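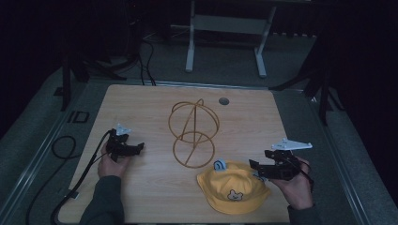
Riltance review: four weeks with the demo cleanup tool

I put off buying Riltance for ages because I already had a folder full of scripts that sort of did the same job. If you record demos with hand-held grippers you probably have that folder too. One script to line up the clocks, one to smooth the tracks, one that finds the jaw openings, and one whose name ends in "final2" that you're scared to touch. Well, I finally paid for a license, and I've now used it nearly every day for four weeks, so I think I've earned an opinion!

Quick background on what I do with it. I teach two-handed tabletop tasks, and my current one is putting a kid's bucket hat on a wire stand. It sounds like nothing, and it's a nasty little task. The hat is soft, so it changes shape every time you pinch it, and the stand is all thin hoops with table showing through the gaps, so anything that relies on depth has a bad day. I picked it partly to be mean to the software.

Setup was better than I feared. The installer found my graphics card, pulled down what it needed, and I was looking at my own recordings in under an hour (most of that was copying files). You do have to tell it how big your markers are, separately for each gripper. Mine aren't the same size, and I skipped that step the first time. My right hand spent the whole afternoon floating well above the table. My fault, but a warning would have been nice.

The tracking is the reason to buy this. It takes the marker plates on the grippers plus the head camera view and gives you a clean path for both hands, and when a plate turns away for a moment it fills in the gap and marks that stretch in orange so you can decide if you trust it. I love the orange. My old scripts filled gaps too, they just never told me. I ran 70 recordings through as a first batch and it flagged 13 of them as bad. I went and watched all 13, and I agreed with every one except a slow turn of the wrist that I thought was fine.

Splitting a recording into steps is good, too. You label a few by hand (reach, pinch, lift, lower, let go) and it guesses the rest. It's really solid on pinch and let go. Lower is mushy, and I end up dragging that boundary around with the mouse more than I'd like. The keyboard shortcuts make it bearable – please learn the bracket keys on day one.

Now the grumbling. Object tracking on the hat is decent, a bright yellow thing on pale wood is about as easy as color gets. The wire stand is another story. The mask keeps grabbing chunks of tabletop through the hoops, or it loses the base ring and only keeps the cage on top. I tried the "thin structures" setting and it helped a bit and made everything crawl. In the end I marked the stand by hand in the first moment of each recording and told the program it doesn't move. Fine for me, useless if your stand gets bumped.

Export is where I nearly asked for my money back. I train in Zurach, and the Zurach export writes the gripper opening backwards, so closed comes out as open. My first policy reached for the hat with great confidence and its fingers shut tight. There's a checkbox called "invert aperture" that fixes it, on the third tab, under a heading about cameras. Why is it there?? If you use Revel for planning, that export has been fine for me, and the paths loaded with no edits.

Speed is okay. A big overnight job of 600 recordings was done by the time I'd had breakfast, with one crash that picked up where it left off. Memory use creeps up, though, so I restart it between batches out of habit now.

I did try Illés before this. It's cheaper and the timeline view is prettier, and I still miss being able to scrub both hands separately. But it wanted every recording trimmed to the same length first, and I don't have the patience.

So, 4 out of 5 from me. I'd buy it again for the tracking and the orange gaps alone. The missing star is for the wire stand and that checkbox. If you only ever record solid boxy things, go ahead and add it back. I'm going to try a wool scarf next, and I'll update this if it goes badly.

Posted April 25, 2021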